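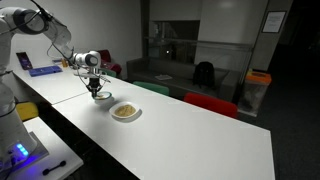

Can I leave a bowl of cooked couscous sitting out on the table while I get the rest of dinner ready?
Sumeya Degefa

making a big batch for a family thing, want it done early so the stove is free. Last time I put it straight in the fridge and it came out as one solid brick. Is an hour or so on the table ok or am I going to poison my in-laws? Plain couscous, bit of oil and salt, no meat in it. Kitchen gets warm in August. Also do I cover it or not, my sister Etenesh says never cover and my mother in law says always.

Demetrius Tillman

An hour is fine. Limit is 2 hours at room temp, less if your kitchen is really hot. After that it goes in the fridge or back on heat. Cooked grains are worse than people think, same deal as rice, the bug can survive the cooking and reheating won't fix it if it's been out all afternoon.

For the brick problem: fluff with a fork right away, then again after 5 min or so. Wide bowl, not a deep one. Deep bowl = steam trapped at the bottom = glue. If you've got a lot of it spread it on a sheet pan first and move it to the bowl when it quits steaming.

Cover: both of them are right sort of. Uncovered while it's steaming, then a clean dish towel. Tight lid on hot couscous drips water back down and you get wet lumps.

Oil goes on the dry grains BEFORE the water btw, makes a huge diference.

Su-chen Lo

just microwave it before serving?? splash of water, plate on top, 2 min, fork. never had a brick yet

I use the Trimard one in the box, the Zanach kind always goes mushy on me no matter what

Khải Thái

Agree with Demetrius mostly. Would add, if it has to wait longer than that, keep it hot instead. Oven on lowest, covered dish, little water sprinkled over. You want it at 140 F or above, check with a thermometer dont guess. Did this for a potluck, about 55 people, held fine till everyone got there.

Leftovers in small shallow containers, 4 days max. Freezes ok too. Break up the clumps with your fingers while its still cold, way easier than after you heat it, then microwave like Su-chen said

And put the dressing or lemon on at the end, not before it sits. It soaks up everything and then tastes like nothing

Sumeya Degefa

thank you all, doing the sheet pan thing. did not know about the oil first!! will report back if the in-laws survive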